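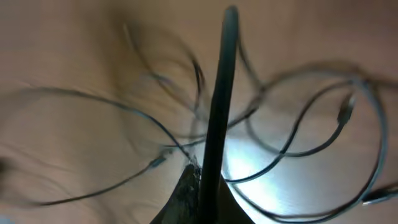

Club de Robótica Gotus: preguntas frecuentes

Última actualización: 8 de junio de 2025

¿Quién puede apuntarse?
Cualquier estudiante matriculado en el instituto Paiva a partir de los 14 años. No se pide nota mínima ni haber cursado Tecnología. Quien venga de otro centro puede asistir como invitado a dos sesiones, y después necesita una autorización firmada por su tutor.

¿Hace falta saber programar?
No. Los ejercicios de las primeras semanas se hacen moviendo los brazos a mano y por teleoperación. Más adelante se trabaja con Python, y para entonces ya se ha dado una introducción. Si alguien ya programa, puede saltársela y entrar directamente en un grupo de proyecto.

¿Dónde y cuándo son las sesiones?
En el aula 217, segunda planta, de 16:30 a 18:30. El calendario de cada trimestre se cuelga en la puerta y se envía por correo a las familias. En periodo de exámenes el aula queda abierta, pero no hay sesión guiada.

¿Cuánto cuesta?
La cuota es de 12 euros por trimestre. Cubre tornillería, bridas, cables y las piezas que se rompen con el uso. El portátil no es obligatorio; en el aula hay equipos para compartir.

¿En qué se está trabajando este curso?
En el orden de cables con dos brazos. Se deja un montón de cables USB enredados encima de la mesa y hay que separarlos y dejarlos estirados, cada uno en su lado. Es una tarea incómoda para una pinza: el cable se dobla, se escurre y arrastra a los demás. Empezamos con un cable negro y otro blanco, para que se distingan bien sobre la madera, y luego pasamos a varios del mismo color.

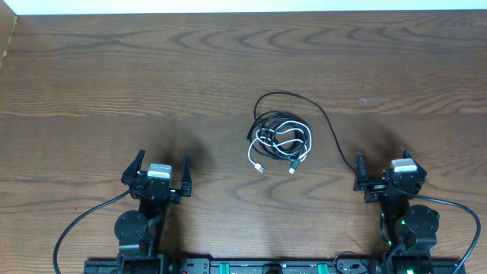

¿Por qué dos brazos y no uno?
Con uno solo se puede coger un cable, pero al tirar se viene detrás el resto del lío. El segundo brazo sujeta el montón mientras el primero saca el extremo. Coordinar los dos es lo que más tiempo lleva, y casi todos los grupos pasan antes por una fase en la que las pinzas se estorban.

¿Se trabaja solo o en equipo?
En equipos de tres o cuatro personas. Una maneja los brazos, otra vigila la mesa y tiene a mano el botón de parada, y otra anota. Los papeles rotan en cada sesión.

¿Qué se anota?
La posición inicial de los cables, el extremo que se coge primero, el tiempo y el motivo del fallo cuando lo hay. El cuaderno es común. Llevamos 700 intentos registrados desde enero, y los fallidos también cuentan. 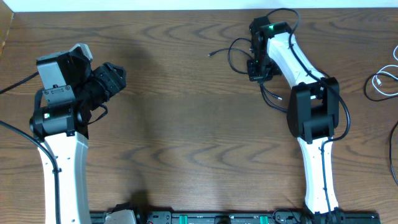

Los dos brazos sobre la mesa, con un cable blanco enrollado en el extremo derecho.

¿Qué normas de seguridad hay?
El pelo largo se lleva recogido y no se usan pulseras ni cordones colgando. Nadie mete las manos en la mesa con los motores activos. Para recolocar un cable se para, se avisa en voz alta y se espera a que responda quien maneja los brazos. La primera vez que alguien se salta esto se queda de observador el resto de la tarde.

¿Puedo llevar cables de casa?
Sí, si ya no los necesitas. Sirven aunque no funcionen. No traigas cables con el aislante roto ni cargadores con transformador, que pesan demasiado para las pinzas.

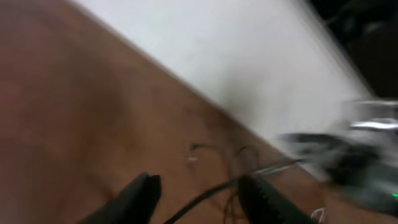
¿El club participa en competiciones?
En una, la Copa Tumitz, categoría de manipulación. Cada centro puede presentar un equipo de 8 personas como máximo. La selección se hace por asistencia y por el trabajo recogido en el cuaderno. El año pasado quedamos quintos; la prueba la ganó el equipo de Sulthorpe.

¿Da créditos o nota?
No. Al final de curso se entrega un certificado de asistencia a quien haya venido a tres cuartas partes de las sesiones.

¿Con quién hablo para inscribirme?
Con Paloma Strickland, en el departamento de Tecnología, a la hora del recreo. Para dudas sobre la competición o los desplazamientos, con Desmond Mahmoud. El impreso de inscripción se recoge en conserjería y se devuelve firmado antes de la primera sesión.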